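Ticket 301: nightstand task stops at the telephone
Product: Modia room service unit, software 2.95
Site: Clulombridge guesthouse
Opened by: site operations
Assigned to: Pemero field support
Status: open, workaround in place
Opened: 11th March

Problem as reported

We are trialing the Modia on room turnover. It does floors well enough and it will carry towels. We asked for nightstands to be added to the routine: wipe the top, straighten the phone, put the handset back if it is off, move on to the bed. In most rooms the unit rolls up to the nightstand, raises its arm, waits, and then reports SURFACE NOT CLEAR. It does not wipe. Housekeeping then has to go in and do the table by hand, so we are paying for the machine and for the same labor as before.

The message appears even when the only thing on the table is the telephone. Please advise whether this is a fault or a limit of the product.

Support, first reply

Please confirm the following:
Is the phone registered as a fixed item in the room map?
Is the cord inside the keep-out area?
Does the fault occur with the phone removed?

Site operations

Yes to the first. We don't know about the second, the map only shows a square for the phone. With the phone taken away completely, the table gets wiped and the result is fine. We can't leave it that way. Guests use the phone to call the desk.

Support

Thank you. We pulled the log for room 176. The unit identifies the phone and the tabletop without trouble. It fails on the cord. A coiled cord has no fixed shape, so the planner can't draw a safe path for the cloth around it, and the default is to stop. The same default keeps it from pulling a lamp onto the floor, and we don't recommend turning it off.

We also see that the table is round. The stock wiping pattern was built for rectangular tops and leaves a wide margin on a round one. With a phone toward the back, the margin and the keep-out area overlap and there is very little surface left that the unit considers reachable.

Please attach a view of the nightstand as set up for a guest.

Site operations

Attached. The phone is at the back right, toward the bed, and the cord runs across to the rear left near the wall. The raised rim on the table may matter too.
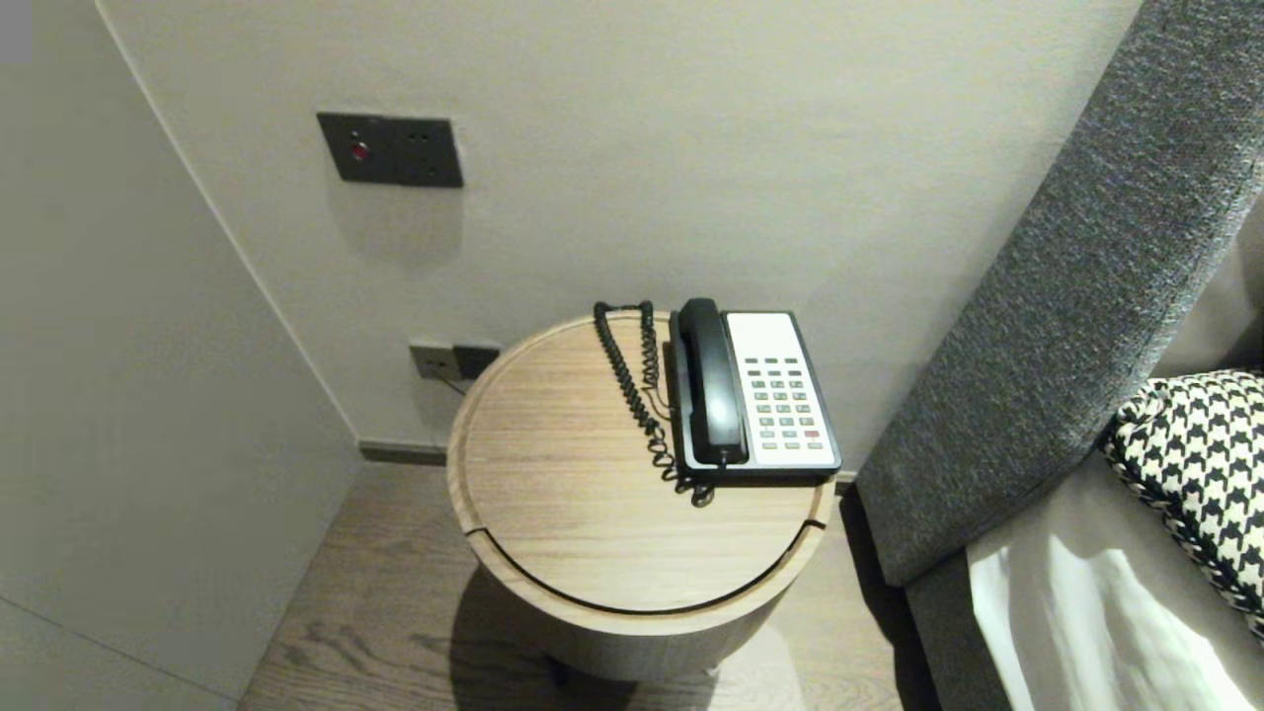

Steps tried

1. Changed the tabletop shape from rectangle to circle in the room map. The margin shrank. The unit now gets as far as lowering the cloth over the front left of the table before it stops. Partial improvement.

2. Reduced the cloth pressure by one setting. No change to the fault. Put back to normal.

3. Moved the phone closer to the wall by hand and bunched the cord behind it. Task completed. Repeated after a guest stay, and the cord had been pulled forward again. Task failed.

4. Had the unit try to move the cord itself, using the beta pick-and-place routine. It caught one loop of the coil, lifted, and the handset came out of the cradle. The unit then tried to put the handset back and set it down on the keypad. Stopped by staff. Not repeated.

5. Loaded the Alipour wiping pattern, which works in short strokes from the rim inward. With the cord left where the guest left it, the unit wiped the front of the table and skipped the rest without raising an error.

Workaround

Use step 1 and step 5 together. The unit wipes what it can reach and marks the nightstand PARTIAL on the room sheet. Housekeeping finishes behind the phone and checks the handset. Site reports this saves a little time per room – less than they hoped for.

Disable the beta routine on all nightstands with a corded phone.

Answer to the original question

Limit of the product, not a fault. The unit can wipe a clear hard surface and can go around a rigid object that stays put. It can't yet tidy a cord or be trusted to seat a handset. Cord handling is on the list for the September release and we can't promise it will make it.

Site operations

Understood. Please keep the ticket open until then. One more question: would a cordless phone solve it? We may be replacing 2 of them anyway.

Support

It should help with the wiping. The charging base would be mapped as a rigid item. The unit still won't put a handset back if a guest leaves it on the bed. Please test in one room before you buy more.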